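Can Machines Do the Chores Yet? Your Questions

Updated 1/21/20. Answers by Darmawan Pangaribuan for the Wergate project.

So, can a robot tidy my house?

Not the whole house, but single jobs are coming along faster than I expected! Our favorite is packing: take something off a table, put it in a basket, do it again. It sounds dull until you try to write down everything your hands do along the way. People do the job first, holding the same kind of gripper a robot arm would use, and the machine learns from the recordings. A wire basket and a brightly colored package make a fine morning's work. 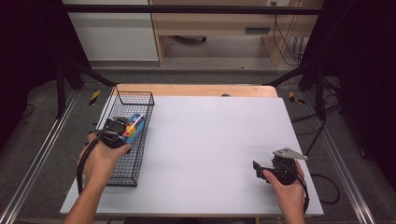

How many tries does it take to learn one chore?

We ask for 1,000 recordings before we train anything. Last time we kept 803 (the rest had a dropped item or a bad start), and that was plenty for one kind of package. A new shape usually means going back for more.

Why use two fingers when I have ten?

Two flat fingers can do a surprising amount – boxes, tubes, folded towels, most of a grocery bag. They're easy to fix, too. Ours are plain dark green blocks with small holes along the top, and every recording has them in view, open or closed.

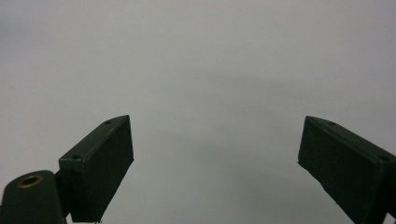 What still goes wrong?

Soft things, mostly. A half-empty bag of rice changes shape as you lift it, and socks are a menace. Thoa Triệu has been testing laundry at our Dumham shop since April and is still cheerful about it, so I take that as good news.

Does the color of the table matter?

More than you'd think. We like a pale, plain surface, but even then the shadows can fall in soft gray bands between the fingers, and the software has to learn to ignore them. Your kitchen counter will be a lot busier!
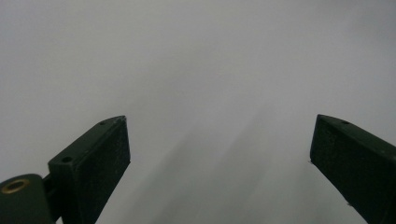 Are shops ahead of homes?

Yes. A packing bench stays put and the same goods come by all day. Homes have stairs, pets and toys on the floor.

Can I come and try the grippers?

Please do. Write to the Dumham shop first and we'll set aside a table for you. Children are welcome with an adult.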